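Plinach Tabletop Pick Set: fault notes and data card

Maintainer: Delphine Quintanilla
Status: usable with exclusions, see Known faults
Episodes: 958 recorded, 39 flagged

Summary

Plinach is a set of short pick-and-place episodes made with hand-held grippers. The objects are small household things laid out on and near a purple towel on a bed. This card covers the second release. The first release was pulled in November when users training on it reported grippers closing early on thick objects. The cause was in our width channel, and the affected episodes are now flagged.

Contents

Each episode has wrist video, gripper pose, gripper width and a text label. Video and pose are stored as recorded. Width is stored in two columns, width_raw and width_fixed. Use width_fixed unless you are studying the fault. 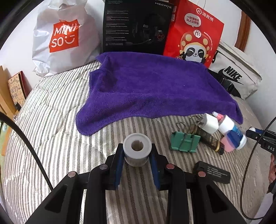

Tape roll held between the finger pads.

Known faults

1. Width offset after a hard squeeze. On one gripper the encoder coupling slipped on its shaft when the operator squeezed hard on a stiff object. From then until the next restart, the reported width was too small. The video looks normal throughout, so the error can't be found by watching playback. We found it by comparing the reported width at full open from one episode to the next.

Of the 39 flagged episodes, 17 have this fault. They carry the flag WIDTH_SLIP. For these, width_fixed was rebuilt from the finger positions in the video. It is good enough for training and should not be used for force or contact work.

2. Pose jumps. The other 22 flagged episodes have at least one frame where the pose moves farther than a hand could move it. Most are in two-gripper episodes, during fast motion. They carry the flag POSE_JUMP. We did not repair them. The loader skips them by default; pass keep_jumps=True to get them back.

3. Label mismatch. Some labels name the target too loosely, for example "bottle" in a layout with more than one. No flag is set for this. 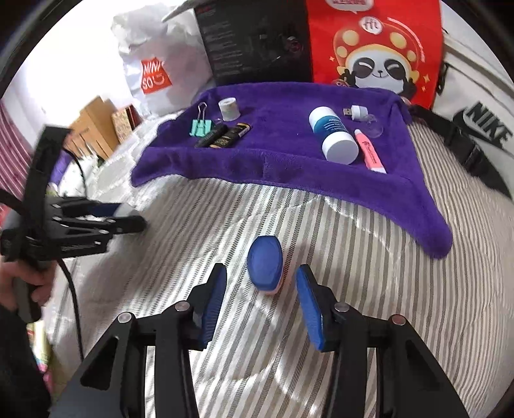 Open fingers over the blue-and-white object, second gripper at left.

What we changed

The slipping coupling was replaced and both grippers now get a full-open, full-close check before each batch. The check is stored as episode 0 of the batch. If the full-open reading differs from the last batch by more than 2 mm, the recorder refuses to start.

Troststead, our batch checker, now runs the same comparison after upload. It writes its result to check.log in the batch folder. An empty log means the checker did not run; a clean batch has one line reading OK.

Not fixed

The recorder still gives no warning if the coupling slips in the middle of a batch. You will only see it in the Troststead log afterward. The Slaoui loader, version 1, ignores flags and will read every episode, including the bad ones. Use version 2.

Reporting

Send the episode number, the frame where the problem starts and the loader version to Delphine Quintanilla at the Conham lab. Please don't edit the flags file in a shared copy.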